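I've had the Mulberg metal bin since March, and I've been asked twice now what I think of it, so I'm finally writing this up. Short version: I like it a lot, I'd buy it again, and I would not want to carry it up a flight of stairs.

I bought mine secondhand from Otis Fitzsimmons, who was clearing out his workshop and had a pile of them (he wanted 18 dollars, I didn't argue!). I'd been using a plastic tote from Drikar for all the odds and ends that never find a home, and the sides bowed out every time I put anything heavier than a towel in there. One corner finally split, and off I went looking for something that would hold its shape.

The Mulberg holds its shape, all right. It's a big gray rectangle with a flat floor, and things stay where you put them instead of sliding into a heap in the middle. I can drop in a spray bottle and the toy duck and still see everything at a glance, without digging.
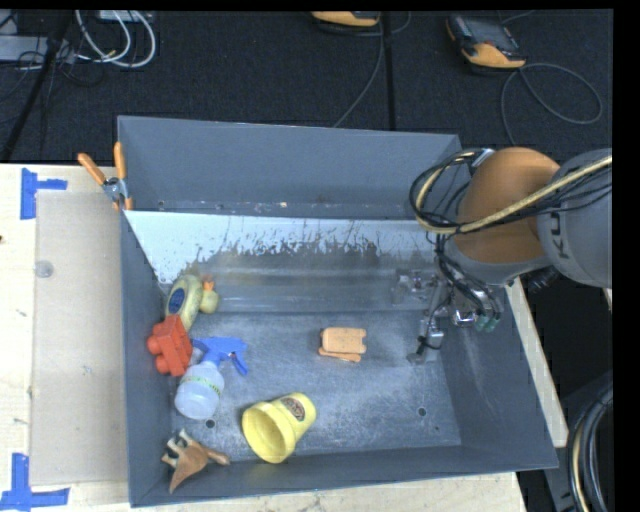
*The Mulberg on the wooden table, duck at upper left. Look along the foot of the far wall for the chipped paint.*

Now the looks, and this is where some of you will bail. The white strip along the far side is worn ragged along the bottom, there are little rust-colored marks on the seam above it, and the floor is scratched with some cloudy patches I can't get out. I've tried dish soap and I've tried baking soda paste, and the patches just sit there. I don't mind, but if you want something pretty for the living room, keep walking.

My real gripe is the holes in the floor. There are two round ones I keep noticing, and small stuff goes right for them. I lost a thumbtack that way the first week and found it with my foot. Juniper Achterberg lines hers with a cut-up yoga mat, and I may copy her, though I do like being able to wipe the bare metal.

It's also noisy. Toss a set of keys in and the dog leaves the room. And put felt pads underneath before you slide it across a wood tabletop, please, I learned that one on my own table.

Four stars from me. I'd go to five if it came with a liner and a decent pair of handles.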